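Home Contents Figures References Search

3.2 Folding on a soft surface

Garments were folded on a made-up bed, as in many of the Prellby homes. Creases were left in between folds.
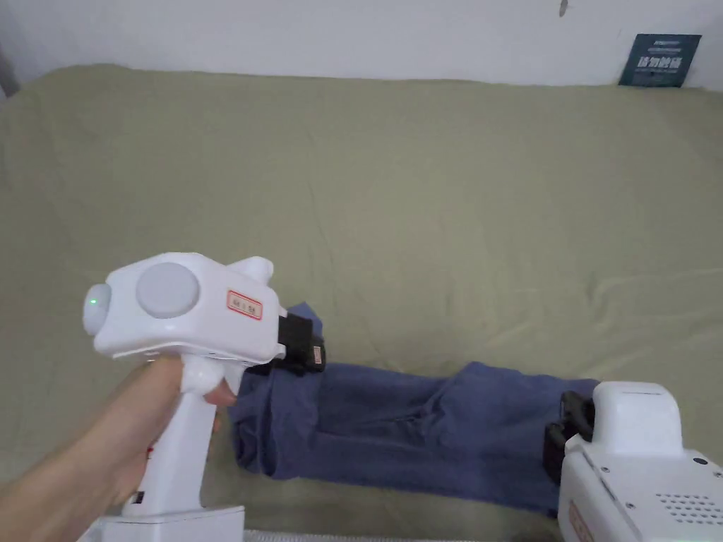
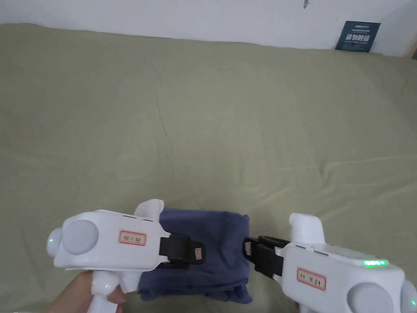 Figure 2. Blue cloth held from two sides.

3.3 Fold records

The Pitero set holds 1,618 folds, each up to 32 seconds long. We left out socks.

Related items
Kim: Sorting household linen
Plustley: Shelf depth and stack height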